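Kisstead Tabletop – README

Hi, and thanks for downloading this. I'm going to tell you what's in the folder, how we made it, and where it will bite you. If you only want the loader, skip down to "Getting it running" and come back when something looks odd.

What this is

Kisstead Tabletop is a set of teleoperated pick-and-place episodes, recorded with one arm on one white table. There are 700 episodes in the raw folder and 679 in the clean one. The other 21 had dropped video or a joint log that stopped early, and I left them in raw because a couple of people asked for broken recordings to test their filters on (you know who you are!).

Every episode has the wrist camera stream, joint positions, gripper opening and one line of English saying what the operator was asked to do. That's it. No depth, no force readings, no overhead view in this release. I wanted a set that a student could pull down over a bad connection and train something on overnight.

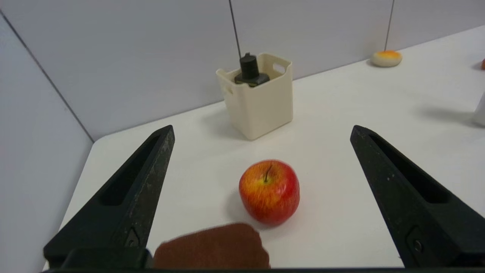
Words and wrist view: Usman Warraich
Kisstead Tabletop notes, updated October

The wrist view is what your policy gets, so spend some time with it before you write any code. Both black fingers are always in it, and they take up a good part of the lower half. I've had people ask if they should mask them out. Please don't, at least the first time! The model learns a lot from where the tips sit relative to the apple, and when we tried painting the fingers gray our grasps got noticeably worse. The scuffs on them are fine too. We never swapped the fingers during recording, so the marks only build up slowly.

What the operators did

We wrote 14 task lines. Most are as plain as "pick up the apple" or "put the bread in the bin", and a few have two steps. Kamran Jatoi and I did all the driving, taking turns in blocks of 20 episodes and then swapping, mostly so our hands didn't cramp. The operator field says which of us it was. Kamran is smooth and slow. I'm quicker and I tend to overshoot and come back, and a model trained only on my episodes does exactly the same thing, which was funny for one afternoon and then less so.

Objects got moved between episodes by whoever wasn't driving. We had no grid and no random number sheet, just "put it somewhere else", so expect the middle of the table to be over-represented. The far corners are thin. If I did it again I'd use a printed layout, and that's the plan for the next batch.

Clutter is on purpose. There's usually something else on the table besides the target – a toy bun, a cream bin with a black-capped bottle standing in it, a bit of brown fuzzy stuff close to the gripper. The task line never mentions the clutter. We found that sets with a lone object on a clean table gave us a policy that grabbed the nearest thing, whatever you told it.

Getting it running

Unpack the archive and point the loader at the clean folder. Each episode is its own directory with a video file, a joints table and a task text file. The loader is called Triltinside (don't ask, it was the name of an old project folder and it stuck). It lines up video and joints by timestamp and hands you back fixed-length chunks. If you already have your own format, the conversion script in tools covers the common cases.

The train/test split is by episode and is listed in splits.txt. Please use it, or say in your write-up that you didn't.

Known problems

Gripper opening is a raw motor value and it isn't zeroed the same way in every block. Normalize per block and you'll be okay.

The pale table and pale walls make this an easy background. A policy trained here and moved to a cluttered wooden desk did very badly for us. Mix it with Grerkodwood if you have access, or use heavy color augmentation.

Some task lines say "bread" and some say "bun" for the same toy. I meant to fix that and then decided the variety was useful, so it stays.

Thanks

To the Bhutto lab for the table time and the tea. Bug reports go in the issue tracker, with the episode number in the title if you can manage it.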